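Buenas prácticas para manipular fruta con un robot humanoide: guía paso a paso

Actualizado el 28 de enero de 2021

¡Me encanta este tema! Pasar de agarrar cubos de plástico a agarrar un racimo de uvas es uno de los saltos más divertidos que se pueden dar con una mano de varios dedos, y también uno de los que más disciplina piden. En el laboratorio de Masri llevamos una temporada puliendo nuestras normas internas (las llamamos Plidley, por la sala donde se escribieron) y esta página recoge la parte que más nos consultan: el trabajo con objetos blandos sobre una mesa de cristal.

Antes de empezar

Necesitas un robot con parada de emergencia probada ese mismo día, una mesa estable, un plato de borde alto y fruta fresca. También una persona con el mando de parada en la mano durante toda la sesión, sin otra tarea asignada. Esa persona no anota, no contesta al teléfono y no recoloca objetos.

Paso 1. Prepara la mesa

Limpia el cristal por los dos lados y comprueba desde la cámara de la cabeza dónde caen los reflejos. Un brillo encima del objeto puede arruinar la estimación de profundidad, así que mueve la lámpara o la mesa hasta que el brillo quede en una zona libre. Coloca el plato de destino al alcance cómodo de un solo brazo, con el codo todavía flexionado. Si quieres mezclar objetos rígidos y blandos, adelante, es un ejercicio estupendo, pero deja paso suficiente para que los dedos entren y salgan sin empujar nada.

Paso 2. Define qué hace cada brazo

Un brazo trabaja y el otro espera. Parece una tontería hasta que ves dos manos pelearse por el mismo hueco. El brazo en espera se queda fuera del contorno de la mesa, en una postura fija y escrita en la hoja de sesión. Los pies se revisan igual: apoyados, y siempre en la misma posición respecto al borde del cristal. 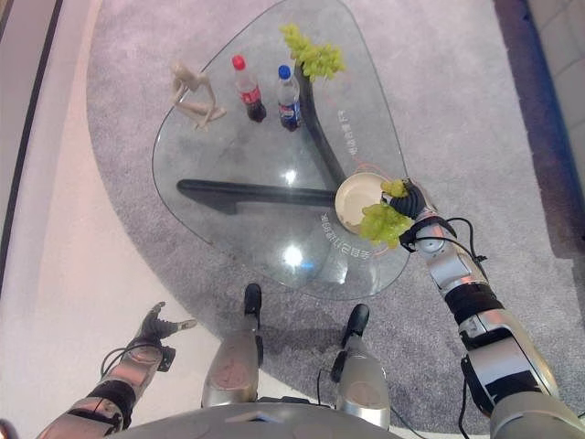 ¿Hay que parar el robot cada vez que alguien quiere recolocar una pieza?

En nuestras normas, siempre. El operador lleva los brazos a la postura de espera, bloquea el movimiento y lo anuncia en voz alta; solo entonces entra la otra persona. Para reanudar hace falta que quien entró confirme que ya está fuera del alcance de los brazos.

Paso 3. Limita la fuerza y la velocidad

Nosotros arrancamos al 12 % de la fuerza máxima de cierre y subimos de uno en uno hasta que el racimo aguanta el levantamiento. ¡Con fruta, la paciencia se agradece muchísimo! La velocidad de aproximación baja a 80 milímetros por segundo cuando la mano entra en la zona de la mesa. Guarda los dos valores en el perfil de la tarea y no los cambies a mitad de una serie, porque después no habrá manera de comparar los intentos.

Paso 4. Aproxima desde arriba

Baja la mano con los dedos a un lado del racimo y el pulgar al otro, y detente antes del contacto. Esa pausa la propuso Tamsin Kowalczyk cuando redactamos la segunda versión de las normas, y desde entonces la hacemos durar 3 segundos. Sirve para mirar la imagen de la muñeca con calma: ¿las puntas van a tocar fruta o cristal? Si alguna va directa al cristal, sube y corrige.

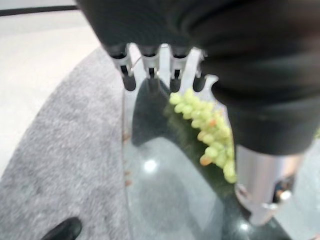 Cuando la posición te convenza, cierra primero los dedos y luego el pulgar, despacio, y espera a que la lectura de fuerza se estabilice. Levanta en vertical unos centímetros antes de desplazarte hacia el plato. Suelta a poca altura y retira la mano por el mismo camino por el que llegó.

Paso 5. Revisa cables y fundas

Tras cada 5 intentos, para y repasa las muñecas. Los bucles de cable deben tener holgura sin llegar a rozar la mesa, y las fundas de tela no pueden meterse entre las articulaciones. Tsung-han Hsueh lleva en Fekel una lista parecida para manos sin funda, y de ella copiamos la costumbre de girar la muñeca de tope a tope antes de dar el visto bueno.

Paso 6. Anota y limpia

Registra los intentos fallidos con el mismo cariño que los buenos. Apunta si la fruta se aplastó, si se desprendió del tallo o si el agarre resbaló. Después retira los restos del cristal y del suelo y limpia las puntas de los dedos con un paño apenas humedecido; el jugo seco cambia la fricción una barbaridad. La fruta usada va al cubo orgánico y no se come.

La plantilla de la hoja de sesión está en la carpeta Skernlow, junto al perfil de fuerza para racimos. Si la adaptas a cerezas o a tomates pequeños, mándanos tus valores, ¡tenemos muchas ganas de probarlos!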